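Section 6: Bag Handling with Two Arms

The Kovoris pair can take on some kitchen chores. It is slow, and soft packaging is still the hardest part. Keep a person within reach of the stop switch.

1. Bolt both arms to the front rail and check that the cables move freely.
2. Stand one bag in the middle of the table. Clear a space under both wrists.
3. Load program 506 and press Start.
4. Let the grippers close in on the top of the bag. Do not steady it by hand.
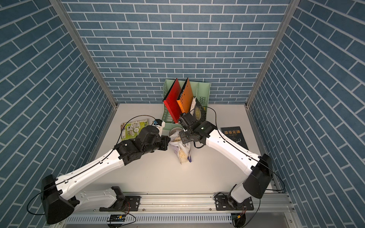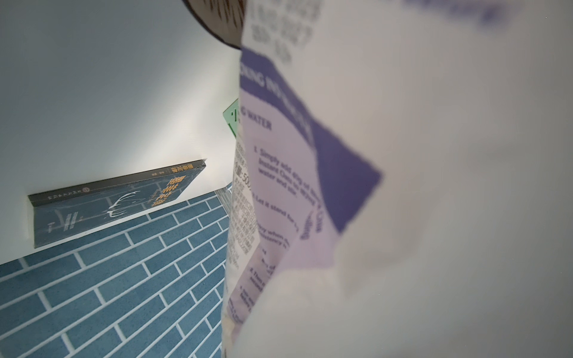
Oats bag, two-arm work at the blue brick booth
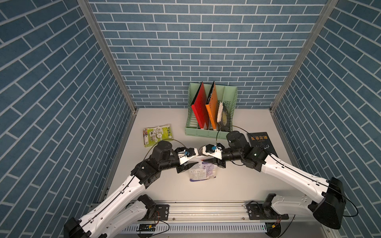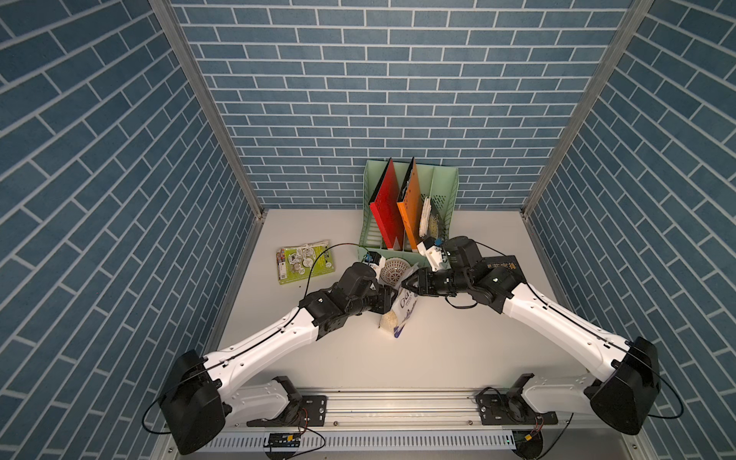

5. If a gripper slips twice, press Stop and reset the bag — do not raise the grip force above 41.
6. Press Home before you reach over the table.

Note: Out of 57 practice runs on mixed bags, we had to step in on about half. Boxes and folders went better. Pouring is not supported in this release and is planned for July.

Caution: Thin bags can tear. Never leave the arms running alone, even on a job they have done well before.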